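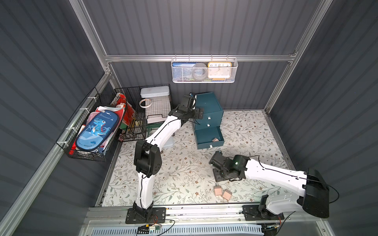

What should you look for in a small two-drawer cabinet for a desk or a kid's room?

Look at the drawers first and the color last. Pull the lower one all the way open with one finger, leave it there, and see whether the cabinet stays put. If it tips or the drawer sags, keep shopping, however pretty it is.

I learned this from buying three of these things over the years, and the one I want to tell you about is the Tilach two-drawer in teal, which has been living with us since August. I paid a bit more than I wanted to (my sister Rozália still teases me about it), but I had already sent back a Beroron cabinet with a drawer that jumped its track every time my daughter got near it, and I was tired of packing tape.

First, the teal. It's a lovely color, friendly without shouting, and it sits happily next to the brighter stuff kids bring home. Ours shares a corner with a floral mat, lots of pale green and brown vines, and I worried the two would fight. They don't! If anything the plain drawer fronts calm the whole corner down.

The handles are small, white and metal, and I have mixed feelings. They look sweet, and little fingers manage them fine. Mine are bigger and clumsier, and with hand cream on I have to take a second try at the top drawer. A slightly wider handle would have cost them pennies. My friend Seo-ah swapped hers for wooden knobs and had to drill the holes out a little, so bear that in mind before you order replacements.

Now the drawers themselves. The upper one is my territory (stamps, spare keys, the good scissors) and the lower one belongs to blocks. It gets yanked open a dozen times a day and left open for the rest of it, with one block rattling around inside and the others on the floor. After all those months it still slides straight. There's a faint squeak on damp mornings, and a rub with a candle stub takes care of it for a week or two.

What it won't do is hold anything tall. Books, alarm clocks and pencil cases need another home, and I'd suggest a hanging basket on the wall above. I like the white perforated metal kind for things you want to see, and a plain black wire one for packets and craft bits. Fasten the wire one with cable ties and pull them tight, and you won't need a bracket.

Putting it together was no trouble. The runners are marked left and right in tiny print, so get your glasses before you start. I didn't, and I had to undo 12 screws and start over while my tea went cold.

Would I buy it again? I would, and I've nearly talked Rozália into the same one for her hallway, though she's holding out for gray.

Jolanta Sobczak
April 17, 2025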